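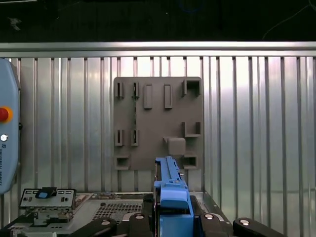 Figure 4. Blue component between the gripper fingers, with the grey fixture plate on the corrugated wall behind it. The teach pendant is at the left.

5. The open day at the Cenent workshop

5.1 Setting and visitors

The study in Section 4 was done with trained operators only. To learn how people without this training understand the same work, we opened the cell to visitors on May 13, 2019. The invitation was sent to 100 addresses on the mailing list of Cenent, which lends us the workshop, and to two technical colleges in the same district. Visitors came in small groups. Each group stayed for one demonstration and a discussion, and then filled in a short form at the door.

The demonstration was led by Mwende Shirima, and Victor Mwaipopo stayed near the stop button during all runs. Njoroge Bakilana and Kipchumba Laizer received the groups and took notes of what was asked. The notes were written by hand, in Swahili or English depending on the speaker, and Emmanuel Mushi translated them in the same week. The translation was read again by Bakilana, and where the two did not agree the original wording was kept beside it.

5.2 The task shown

We showed the handling of a hard drive in its caddy at an open computer chassis. The task was chosen over the connector task of Section 4 for a practical reason. A caddy is large enough to be seen by a person standing behind the safety line, and most visitors had at some time opened a computer or watched somebody open one. The control program, which we call Kuro, was the same version as before. The spoken announcements were made by Pal, a small program that reads the name of the next step aloud in the workshop.
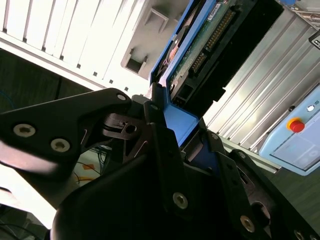
Figure 5. The gripper holds the hard drive in its blue caddy. The connector end faces upward and the row of gold pins is visible on the green board.

Before the first group arrived, Shirima reduced the speed of the arm. In rehearsal the normal speed had made two of our own colleagues step back, and we did not want the visitors to spend their attention on this. The slower speed has a cost which we should report: several visitors wrote that the robot was "thinking", although the pauses came from the speed limit alone. We had not foreseen this reading and the form had no question on it.

The groups were told that a run could be stopped at any moment and that a stopped run would not be repeated for them. We consider that this instruction made the questions more open. In an earlier visit in the Bavus building, where every run was repeated until it was completed, the visitors asked mainly how often the robot fails.

5.3 What the visitors asked

The questions were sorted by Mushi and Laizer separately into four groups: grip, position, safety and employment. Questions on grip were the most frequent. Visitors wanted to know how hard the fingers press, whether the force is the same for each object, and whether the drive can be damaged through its exposed circuit board. A teacher from one of the colleges asked why the fingers approach the caddy and not the drive itself. Mwaipopo answered that the plastic of the caddy tolerates small errors of the hand better, and this answer was repeated to later groups before they asked. 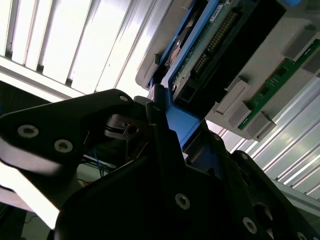
Figure 6. Caddy and gripper close to the chassis. A memory module is in its slot to the right, between grey latches.

Questions on position were mostly about the neighbouring parts. In the view of Figure 6 the memory module and its latches are near to the caddy, and visitors who looked at the screen with the wrist camera asked if the arm "knows" that they are there. The honest answer is that Kuro follows taught positions for the approach, and has no model of the module. Some visitors were disappointed by this. Others, mainly those who repair computers for a living, found it natural, and compared it to working by habit.

Employment was raised less than we expected. One visitor calculated from memory that his shop opens 2,000 machines in a year and asked what such a cell would change for him. We could not give a figure and said so.

5.4 Limits

The visitors chose to come, and most of them had already an interest in machines. The forms were filled in while others were waiting at the door, so the written answers are short. A second open day is planned for June with the normal arm speed, and the form will then contain a question on the pauses.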